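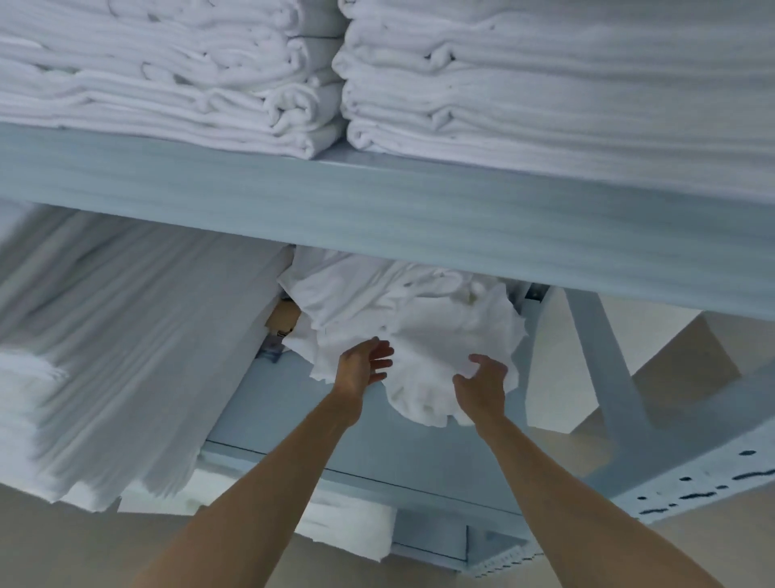

Handout 4: Gathering demonstrations for shelf stocking

Reading before lab: Okeke notes, sections 2 and 3.

1. Unit of data
One episode is one towel placed on a shelf. It starts when the hands leave the source pile and ends when both hands are clear of the shelf. Episodes that contain two placements are split before labeling.

2. Placement classes
A - on top of an open stack
B - into a gap under a beam or deck
C - onto a bare shelf
Class B is the hardest to learn. The hands hide much of the towel, and the cloth folds against the metal. The Pranimora set has 1,845 usable episodes, of which only 70 are class B. Target for this term: 600 class B episodes.

3. Recording rules
Keep both hands in view during the final push. Work at normal speed. Do not refold a towel once it has touched the shelf - end the episode and mark it "bunched". Bunched episodes are kept. A set with only neat results gives the policy no examples of a poor fit.

4. Labels
Class, shelf level, hands used (left, right, both), end state (flat, bunched, dropped). Motion blur alone is no ground for rejection.

5. Exercise
Take ten class B episodes from the Nascombe folder. Mark first contact between towel and shelf in each. Compare with your partner and report the mean difference in video frames.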